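Tanow Desktop Service Kit
Gripper, fixture plate and task software for work inside open computer towers
Manufacturer: Durnov
Page updated 30th November

Overview

The Tanow kit adds board-level handling to a collaborative arm you already own. It covers memory modules and other small parts that sit inside a desktop tower laid on its side with the side panel off. The kit is sold to repair depots, refurbishing shops and test labs that handle the same few case models in quantity.

Tanow does not open the case. An operator removes the panel, lays the tower on the table and starts the job from the task list. The arm then works from above, between the drive cage and the rear wall of the chassis.
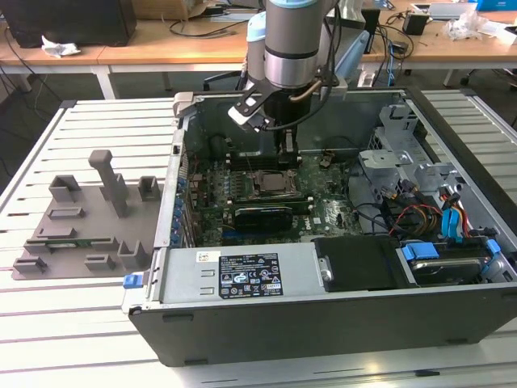
Clearance is the main limit on which cases can be used. The gripper body needs a straight path down to the memory slots, and the wrist must stay above the rim of the chassis at all taught points. Full-height cards next to the slots are not supported. Power and data cables may stay connected if they are tied back from the work zone. Loose cables are the most common cause of a stopped cycle.

What is in the kit

Parallel gripper, black body, with wrist bracket and cable set
2 pairs of finger pads
Fixture plate, 3D-printed, gray, with raised holders and a slot for small boards
Tanow task software, one seat
Printed setup guide

The arm, controller, table and computer are not included. The wrist bracket is supplied for Niker arms as standard. Brackets for other makes are made to order by Darwish, who also stock replacement fixture plates.

Setup

Bolt the fixture plate to the table on the rear-panel side of the case. A slatted aluminum table is preferred because the plate can be shifted without drilling. Place the tower against a fixed stop so that it returns to the same position for each job. Teach 4 reference points on the chassis, then run the touch check with the fingers open.
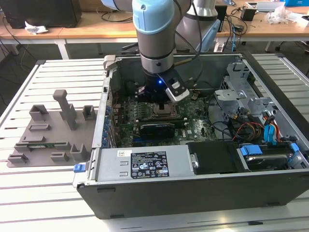 Gripper over the processor socket area, fixture plate at left.

Repeat the touch check whenever the finger pads are changed or the table is moved. The check is stored with the job and can be exported with the log. A job taught on one case model can be copied to a second station, but the reference points must be taught again there.

Operation

Each task is built from approach, grip, release and retreat steps. Approach speed and grip force are set per step. The default approach stops above the part and waits for a position check before the final move. We advise leaving this on for all work near the processor socket.

The software stores up to 200 tasks per seat. Logs are kept for the last 1000 cycles and then overwritten, oldest first.

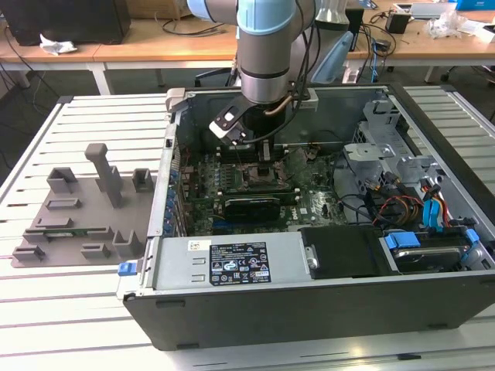
Working position above the memory slots, tower on its side.

Limits and maintenance

Tanow is not rated for work on powered equipment. Disconnect the tower from the mains before loading it. The kit does not include static protection for the operator or the table; both must be grounded to your own site rules.

Inspect the finger pads at the start of each shift and replace them if the edge is rounded. Wipe the fixture plate with a dry cloth. Solvents soften the holders and will void the cover on the plate.

Ordering

Orders placed before the end of November ship with software release 4. State the arm model, controller version and case models when asking for a quote. Fixture plates for case models not on the Durnov list need a sample case or a full set of drawings.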